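How to nominate someone for the Trotby Medal

The medal goes to residents and former residents who have given long service to business, sport or ties with other countries. Anyone over 18 can nominate. You can't nominate yourself or a close relative.

Before you start

Check that the person hasn't received the medal already. The full list of 741 holders is kept at the Pakzad Library front desk. You will also need the person's full legal name, current address and a list of posts held, with years.

Filling in the form

1. Ask for Form 10 at the library or by mail.
2. In Part A, enter the name exactly as it should appear on the certificate. Christos Karamanlidis and C. Karamanlidis are treated as two different entries.
3. In Part B, list posts in order, newest first. Include the name of the company or federation and the title held.
4. In Part C, write the citation. The limit is 200 words. 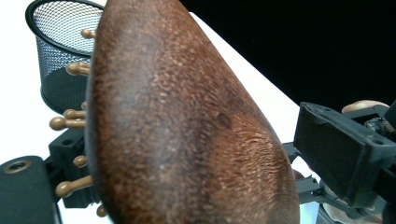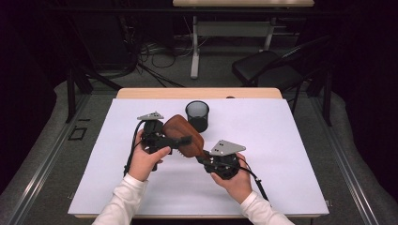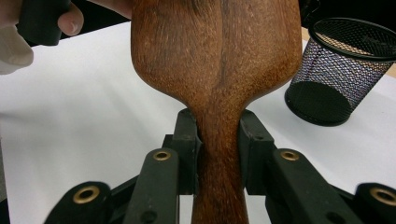

The citation is the part most people have to redo. Say what the person did and when. "Esmaeil Rahimi ran the youth exchange with Amine for nine years and found host families for every group" is fine. "A great leader admired by all" will be sent back.

5. Attach two letters of support from people who don't work for the nominee.
6. Sign and date Part D.

Sending it in

Mail everything in one envelope to Medal Office, P.O. Box 1433, Trotby. Forms for this year's round are accepted from March 8, 2018 until the end of April. Keep a copy, as papers are not returned.

Foreign decorations

If the nominee already holds an honor from another country, put it in Part B with the year and class. Leave the insignia at home and send a photocopy of the certificate.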